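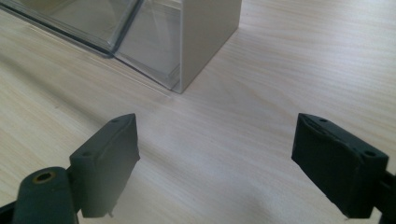
One clear box and the pale table.

For a long time I wanted to write about my table. It is a strange subject, I know, but I spend more hours with it than with any other thing in my home, and last Monday I cleaned it and put the clear boxes back on it, so now I have the occasion.

I bought it second-hand from a man in Farnham, after 16 days of looking at advertisements. He asked 3,000 in our money and I did not try to make it lower, which my family still finds funny. It is square and light in color. I had before a dark table with a glass top, and I was wiping it every day and it was never clean. On pale wood the dust does not show so much. I don't say this is a good reason to buy furniture, but it was my reason.

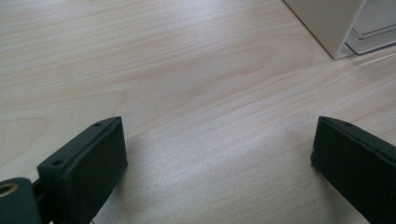

Written by Pavliuk | Home and Small Things | June

What I like the most is the grain. The lines go diagonally and they are a little wavy, like the sand at a beach where the water is shallow. In one part they open into long loops, then they become thin and close together. In the morning, when I drink my coffee, I follow one line with my eyes until I lose it. From overhead the light makes the middle part almost white.

I clean it in a simple way. First a dry cloth, always along the lines and not across. Then a second cloth with warm water and one drop of dish soap, pressed out very well. Then a dry cloth again. I tried one time a polish with orange smell and I regretted it, the surface was sticky for a week and my papers were holding to it. Please test any product on the underside before you use it on top. I did not do this.

Now about the boxes. I keep them for small things that otherwise travel through the whole apartment: buttons, spare keys, the little screws that remain after you build a shelf. Before, I had cardboard ones from Navano, and they were nice, but I could not see what was inside and I opened all of them each time. With the clear ones I see it at once, and I see also when I am collecting too much.

I empty them fully before I decide where they will stand. With full boxes I become lazy and leave them in the place where I put them down. I tried them side by side, and also one behind the other. I prefer the second way, with the lidded one at the back. The white lid is flat, and it looks calm to me next to the wood.

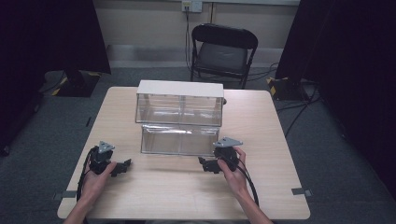

What I would do differently

I would buy two with lids. The open one is more practical for the things I take every day, but it also collects dust, and the corners are not easy to wipe. For this I use a cotton swab. Paper towel I don't recommend, mine left small scratches on an older box and they are visible in the evening when the lamp is on.

I would also put felt dots under each corner. I ordered a sheet of 21 from Stidow and they are still in the post. Until they arrive I lift the boxes and do not push them.

And I would leave more of the table free. I always think that a free place must be used for something, and then in the evening I have nowhere to put my plate.

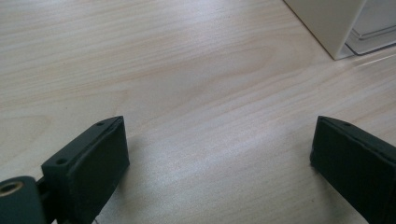 The middle part, where the light comes on the grain.

If you have a light wooden table and you know a good oil without strong smell, please write it to me in the comments. I am a little afraid to try again alone.

Recent posts
The glass-top table, and why I gave it away
Buttons: by size or by color?
Two cloths are enough
My balcony in June
A shelf with three screws left over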